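Steten to Frimpong by bus: a planner on the new Brolero link

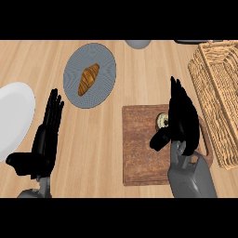

Page last changed: Sunday, 9.30 pm

The planner behind Route 79 has ridden it so often that the drivers have stopped asking for a ticket. "I do have one!" comes the protest. "I always have one. They just wave me down the aisle now."

We met on the upper deck, front seats, on a morning run out of Steten. The route started in July and ties together two towns that used to need a change and a long wait at Trultitlow depot. Now it's one bus, straight through, every 30 minutes in the daytime, and if you've ever stood at Trultitlow in the rain you'll know why we were keen to hear the story.

"It began with people telling us the same thing over and over," the planner says. "They'd get to Trultitlow and see the back of the bus they wanted. The timetable said there was a connection. There was, if everything ran to the minute and you were a fast walker."

So the two old routes were drawn on one sheet of paper and the join was looked at properly. The hard part was the hill at Brolero, where the road narrows by the chapel and two double-deckers can't pass.

"We spent weeks on that hill. I know every parked car on it. In the end we moved the timings so the buses meet at the top, by the shops, where there's room. If one is late, the other waits in the layby. The drivers came up with the layby, by the way. I had a much more complicated idea and it was worse."

We climbed the hill as this was being explained and, sure enough, the Steten-bound bus was sitting in the layby with its lights on. Both drivers waved. It was lovely to watch!

The operator had hoped for 3000 riders in the first month and got there with 9 days to spare. Students have been a big part of it, along with hospital staff on early shifts, and there's a weekend crowd going out to the reservoir that took everyone by surprise.

"We put single-deckers on for the first Sunday," the planner admits. "We had people standing all the way from Brolero. By the next weekend we'd begged two deckers from the depot, and they've stayed."

Are there plans for evenings? The last bus leaves Frimpong at 7.15 pm, too early for the movies or a meal out.

"I want a late bus. I've wanted one from the beginning. The money covers daytime running for now, so I'm collecting every email that asks for it. Keep sending them, and tell us what time you want to get home, because 'later' is hard to put in a timetable."

The buses themselves are older ones moved over from the Trultitlow city routes, with fresh seat covers and working next-stop screens. The heaters are strong. Our pick is the front left seat upstairs, for the view across the valley after the chapel.

Day tickets from Trultitlow city routes are good on the 79 as far as Frimpong station. They aren't taken on the reservoir shuttle, which has its own fare.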